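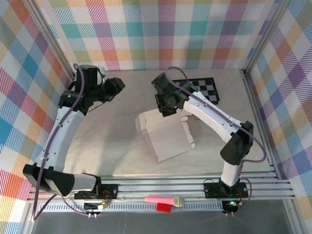 Fixed camera, both arms over the table, opened box under the right gripper

[tidow-users] Re: wrist camera extrinsics drift between sessions

Replying on list so it ends up in the archive.

> We run the Tidow calibration node once in the morning and the
> wrist cameras agree with the fixed camera. By the afternoon the
> projected grasp point is off to one side by 7 mm. Rerunning
> the node fixes it. Is anyone else seeing this, and is it the
> solver or the mount?

We saw the same thing in March with the Jernier driver. For us it was neither the solver nor the mount. The driver reloads its joint offsets whenever a servo bus reconnects, and it was loading the factory file in place of ours. Calibration looked fine until the first reconnect. Check your log for "offsets loaded" and see which path it prints. If it shows up more than once per session, you have the same bug.

The second thing to check is what the solver is being fed. The board sits at the back of our table and the arms get in front of it a lot. Tidow accepts a partial board by default. We set min_corners to 66 and throw away anything below that. It costs a few more poses at startup but the result repeats.

Also look at what your feature tracker does between board sightings. Ours was trying to use the table. The tabletop has a marble pattern, and from close up a wrist camera gets very little besides pale veins with soft edges.
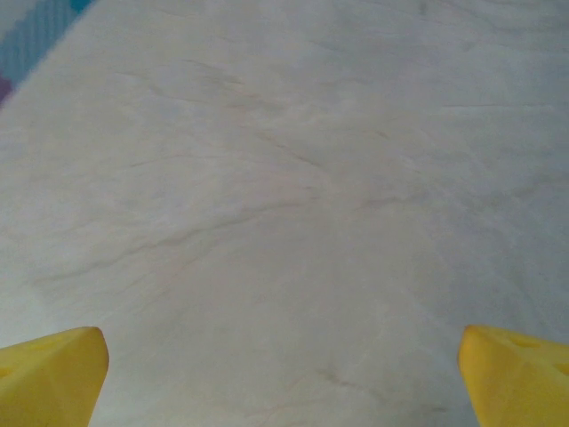 Wrist view with the jaws apart, mostly tabletop

The tracker reported almost 180 features on views like that one, but most of them did not survive to the next keyframe. The ones that did were usually on the fingertips. Those move with the camera, so they tell the filter the camera is standing still. We now mask the fingers with a polygon per gripper, stored next to the intrinsics. If you swap fingertips you have to redraw it. The Dronetti mask tool works for this, just export at full resolution.

On the question of one mask for both arms – no, keep them separate. How much of the view the fingers take up depends on the mount and on how far the jaws are open. We draw each mask at 4 jaw positions and interpolate.

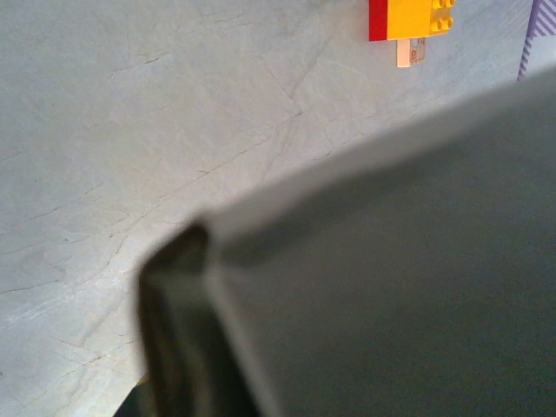 When the mask covers more than half the view we skip the visual update completely and run on joint encoders until it clears. The switch is in the Taşdemir branch, in the filter config, under visual_gate. It is off by default. Turning it on removed the jumps we were getting near the end of a reach, and the planner stopped asking for replans there.

I would do it in this order: offsets path, then corner threshold, then masks, then the gate. Change one at a time and rerun the same recorded session, otherwise you can't tell which one helped.

If the offsets log looks clean on your side, please post the reprojection error per pose and not only the mean. Ours had two bad poses hiding in a good average.

--
tidow-users mailing list
To unsubscribe, send a blank message to the request address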